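Catriona Yule still writes her orders by hand

When I came to the shop in Jamthorpe, Catriona Yule was standing on a ladder and looking for a box of coat buttons. "Sit anywhere," she told me, "but not on the wool." I moved some wool and sat.

Mrs Yule has run Smits Haberdashery for 12 years. The name belonged to the owner before her, and she did not want to pay for a new sign. "People called it Smits already. If I put Yule over the door, they would still say Smits, and I would be poorer by 500 dollars."

She learned the trade from her mother, who took in mending at the kitchen table. As a girl she was allowed to sort the threads by colour, and later to do hems. Zippers came much later. "My mother did not trust anybody with a zipper," she says. "She unpicked my first one in front of the customer. I was so ashamed that I did not speak to her until supper."

Today the mending is half of her income. In winter she receives mostly coats and school trousers – in February the linings give up, she says, and the parents arrive all in the same week. She charges by the job and keeps the prices on a card beside the till. I asked if customers try to bargain. "Two of them do. They are both my cousins."

For fabric she travels twice a year to the mill outlet at Comov, where the ends of the rolls are sold by weight. She showed me a grey flannel from the last trip, which she will probably keep for herself. She does not sell online. Her niece offered to make a website, and they had an argument about the photographs. "Colour is never right on a screen. A lady orders burgundy, she gets home with brown, and then I am the one who made her a brown dress."

She will be open until the last afternoon before Christmas, and then closed until the new year.

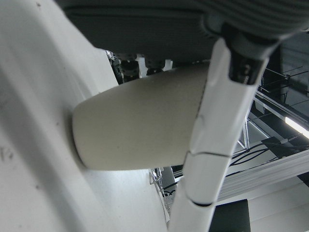
Questions from our readers

Mrs Yule agreed to answer one letter, about moths. "Wash the sweater before you put it away," she writes, "and look at it again in a month. Cedar smells nice, but I would not leave my good cardigan to it."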